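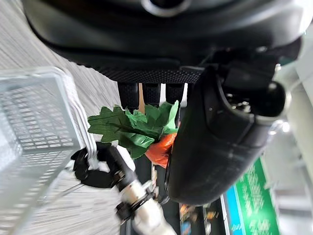 Figure 3. Wrist view during the shopping task: an artificial carrot held at its leafy top, with the basket gripped at the rim by a second hand.

4.2 What the student trials do and do not show

The Hourani module asks each student team to prepare a robot for a simple shopping task: pick up an artificial vegetable, bring it to a basket and let go. Teams at Skinley and Andbridge worked from the same task sheet and were marked on the same scale. Over the term they logged 200 attempts between them, and the course report describes the outcome as a success. We are less sure.

Our first doubt is about the word "grasp". Under the marking rules, an item counts as grasped once it has left the shelf and is still in the hand when the arm stops. Nothing is said about where it is held. The hold in Figure 3 is on or near the leaves, with much of the orange body tucked behind a part of the hand, and a marker with only the wrist view has little to go on when judging how firm it is. Leaves made of crinkled paper or fabric bend easily, and a hand that closes on them may keep the item without having found it in any useful sense. Of the attempts marked as grasps at Skinley, 46 were of the carrot, and the logs do not separate leaf holds from body holds. We asked for this to be added in March. It was not, and the second round has the same gap.

The second doubt is about the basket. Several team reports treat it as a fixed target, but in the two-handed version of the task the other hand holds the rim, so the target can move whenever that arm does. Two teams wrote code to correct for this. The rest set the basket position once at the start of a run — in one case by typing in the numbers from the previous session — and then blamed the camera when items landed on the floor. Anas Awwad, who marked the Andbridge runs, allowed 20 such drops to be repeated without penalty. We think this was generous, and it makes the two sites hard to compare.

Third, there is the question of who did the work. The Skorivau software supplied with the course already includes a pick routine, and 31 of the students reported changing only its speed settings. A high score on this task may therefore say more about the routine than about what was learned. The written test, which might have settled the matter, was optional and few sat it.

None of this means the exercise is worthless. Students who kept proper notes could explain their failed runs in some detail, and those notes are the best material we have. But the claim that the module teaches manipulation rests on a score that mixes several things together — hold, placement and luck with the basket — and we do not use that score in the comparison in Section 5.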